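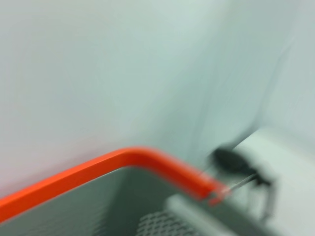 What is a basket for, when a shelf can hold the same things?

A basket keeps small and soft things together, so that they can be lifted, carried and put down again as one load.

Chapter 2
Baskets, Bins and Open Containers

In Chapter 1 we looked at the room before any work is done in it. We learned to walk through the room once with empty hands and to notice where things gather. In this chapter we come to the containers into which these things will go. It may seem a small subject for a whole chapter, but in our experience many problems in a laundry room or a storage closet begin with a container which was chosen too quickly.

We will speak here about open containers only, which means those used without a lid. Boxes with lids are treated in Chapter 3, and bags in Chapter 4.

What you will study in this chapter

After reading you should be able to name the parts of an open container, to choose a suitable wall and rim for a given load, and to fill a container so that one person can carry it safely. You should also be able to write a short container plan for a small household. The plan will be used again in Chapter 5, so please keep it.

Words for this chapter

Rim: the top edge of the container, which goes all the way round. A rim can be a simple edge, or it can be made wider, like a flat band. On some models it has another color than the walls.

Wall: the side of the container. A wall may be closed, or open, or partly closed and partly open.

Mesh: a part of the wall or the bottom with many small openings in a regular pattern. The openings may be round, square or of another shape.

Load: everything that is inside the container at one time.

Footprint: the area of floor or shelf that the container covers.

2.1 The rim

When we buy a container we usually look at the size and the color. The rim is looked at last, although the hands touch it more than any other part. A thin rim presses into the fingers when the load is heavy. A flat and wide rim spreads the weight and is more comfortable, but it takes more space on the shelf. If two containers must stand side by side, measure from the outside of one rim to the outside of the other, and do not measure the bottoms.

The color of the rim can also be useful. In the Hakcombe training house, where the exercises of this book were first tried, the containers have gray walls and the rims come in different colors. Orange is for things which go to the wash, and green is for things which come back from it. New students learn this system in one morning. A label on the wall would do the same work, but a label is hidden when the container stands in a row – the rim is seen from above.

2.2 Closed walls and mesh walls

A closed wall holds everything, also dust, crumbs and drops of water. It is easy to wipe. We choose it for toys with small parts, for cleaning bottles and for anything that can leak.

A mesh wall lets the air pass. We choose it for cloth, for onions and potatoes, and for sports clothes that have to wait until the evening. The weak side of mesh is that thin objects come through it. Pens, hooks and knitting needles should not be kept in such a container, unless you first put a piece of cloth on the bottom.

Many containers have both kinds of wall. The upper part is smooth and the mesh is placed lower, or the long sides are mesh and the short sides are closed. Look at the container from every side before you decide what it will hold.

2.3 How full is full?

The students at Hakcombe work with a simple rule. The load should stay below the rim by the width of one hand. When the load stands higher than this, the upper things fall on the stairs, and the person who carries cannot see the steps.

Weight is a different question. A container 40 centimeters deep which is full of towels can be carried by most adults, but the same container full of books cannot. For heavy things take a smaller container, even if you must walk twice.

Before you continue

Choose one open container in your home and empty it completely. Wipe the inside, with special care at the corners, where dust collects. Then put back only the things that belong together. Write down what was left over and where you think it should live. Bring this list to the first lesson on Chapter 2.

Section 2.4, on page 19, begins with the Killey household, which has one narrow laundry room and very little shelf space.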